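Home | Clubs | Newsletter | Calendar | Join

HISBY ROBOTICS CLUB NEWSLETTER – JUNE

Floor pickup: where the arm group stands before the Iltby meet

The arm group has spent most of the term on one task from the Iltby student meet: locate a small object lying on a floor, pick it up, and put it in a tray. The task sheet gives each team 5 attempts and scores the best three. The arm may not touch the floor with more force than the foam target block can take without a visible dent. Most of our design decisions follow from that last rule.

Hardware first. The arm is the same Tyagi kit that last year's members built for the sorting task, with the shoulder rebuilt and the elbow bearing replaced. The camera sits at the wrist and looks down past the fingers. An overhead camera was tried in the fall and dropped, as the arm blocked its view during the last part of every reach. With the wrist camera the target stays in view until the fingers close, at the cost of having part of the gripper in every picture. The software masks out that region at the bottom before it looks for anything.

The control code runs on top of Flukisora, the scheduling library the club adopted two years ago. It handles the timing between camera, arm and gripper and has given no trouble since the last update. Members who want to work on it should start with the notes in the shared folder and leave the motor limits file alone.

By the end of April the group had logged 363 practice grabs on the plain gray test mat in the workshop. Of these, 201 ended with the object in the tray. The failures fell into two groups. The larger one was poor height estimation: the fingers closed above the object or pushed it aside. The smaller one was false detection, where the arm went confidently to a spot with nothing on it. On the gray mat this was rare enough that it was put off until May.

That was a mistake in planning. The meet does not promise a plain floor. The task sheet says only "a hard, level indoor surface," and teams that went last year reported glossy tile in one hall and patterned stone in the other. A detector tuned on a gray mat treats every strong edge as a possible object, and a veined floor is made of strong edges.
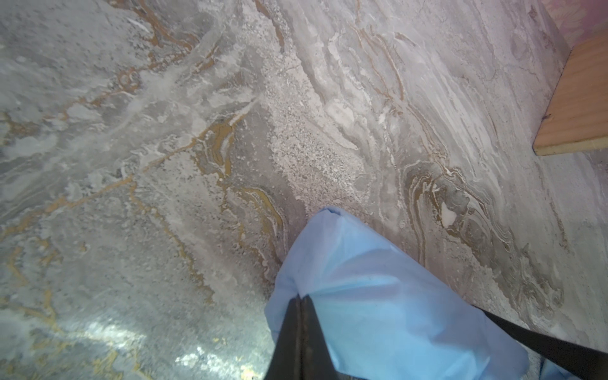 By the arm group, Hisby Robotics Club

The marble-look floor is the hardest surface we have worked on so far. The gold veins give long broken outlines, and the ringed swirl of brown and gold to the right of the gripper has the closed shape the detector was built to find, with a bright white spot inside it. Glare at the lower left washes the pattern out altogether. None of these conditions exist on the mat.

Three changes are in progress. The detector now compares two views taken from slightly different wrist positions. A pattern that lies flat on the floor shifts between views by an amount we can calculate; an object with height shifts by more. This costs around 28 extra lines of code and a short pause before each reach. Second, overexposed areas are marked as unknown, and the wrist is tilted before the arm commits to them. Third, the height estimate is being redone against the floor plane instead of the table edge – the old reference made sense for sorting and makes none for pickup.

The two-view check works on recorded pictures. It has not yet been run on the live arm at full speed, and the wrist still sags slightly when fully extended, which throws off the calculated shift. A stiffer wrist bracket has been drawn and is waiting for time on the printer.

Work needed before the meet:

- Fit the new wrist bracket and repeat the camera alignment.
- Record picture pairs on at least two more floor types.
- Label the existing recordings. The format is in the shared folder.
- Write the one-page technical summary required at check-in.

The labeling needs no programming and is a good way in for new members. Sessions start at 4:30 p.m. in the workshop. Bring a laptop if you have one. Safety glasses stay on while the arm is powered, including for people who are only watching.

More from this issue

- Line follower group: new wheels, old sensors
- Soldering bench hours for the summer
- Parts we are looking for
- How to book the 3D printer

Contact the club | © Hisby Robotics Club | Back to top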